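The client wanted the paper to smell like rain. Harvey MacDonald read that line of the email twice, then got up and made coffee, because in nineteen years of printing invitations he had learned that some sentences were better met standing.

"Can we do it?" asked Trình from the cutting table.

"Can we do what? Rain doesn't smell. Pavement smells."

"Then can we do pavement?"

It was January, the slow month, and the order was for 500 invitations with envelopes, so he did not delete the email. He scrolled. The couple were getting married at a place called Tullomis, up past the reservoir. They wanted handmade cotton paper with torn edges. They wanted the ink to be "the color of a promise." There was an attachment, and the attachment was beige.

"A promise is beige," he said.

"Warm gray," said Trình, leaning in. "Maybe a warm gray."

Harvey had opinions about torn edges. You paid extra for a machine that cut straight, and then you paid extra again for someone to sit with a steel ruler and make it look as if you'd never owned one. He had torn almost 1000 sheets for the Plevska wedding, and half the guests had told the bride's mother that the cards looked lovely, a little damaged in the mail, but lovely.

He wrote back asking for a phone call. People were usually more reasonable out loud.

The bride called at 9 the next morning. Her name was Mendutlow, she spelled it for him, and she was not more reasonable out loud.

"My grandmother had a letter," she said. "From before she was married. It got left on a porch in a storm and she kept it anyway. I used to take it out of the drawer and smell it."

"And it smelled like rain."

"It smelled like the letter."
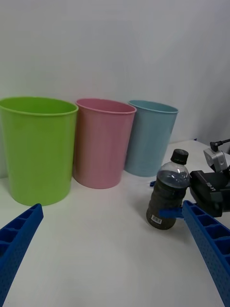
He didn't say anything for a moment. He distrusted grandmothers in general. They turned up in about half of all stationery orders, always with a drawer, and always when the price came up. But nobody had mentioned the price yet.

"What did it say?" he asked. "The letter."

"You can't read it. It's all run together. There's one word at the bottom you can sort of make out, and my mother says it's 'Sunday' and my aunt says it's 'sorry.'"

"Those are pretty different."

"They haven't settled it."

When he hung up, Trình had already soaked a strip of the cotton stock in the sink and hung it over the radiator. By lunch it had dried into something stiff and slightly wavy. Harvey held it under his nose. It smelled like wet paper that had been on a radiator.

"Well?" said Trình.

"It's a wrinkled strip of paper."

"You've been holding it for a while."

He put it down. Then he took one of the samples from the flat file, set a line of type in the small italic he never got to use, and ran it in the warm gray, a color he still considered a waste of ink. He left the bottom corner wet with a sponge before it dried, and the last word went soft and spread. It might have said anything. He did 20 of them that way, threw out the ones that looked like accidents, and found he had two left.

He mailed both to her in a plain envelope with a quote that was, he thought, high enough to bring anybody to their senses.

She called four days later.

"My aunt says it's 'sorry,'" she said. "When can you start?"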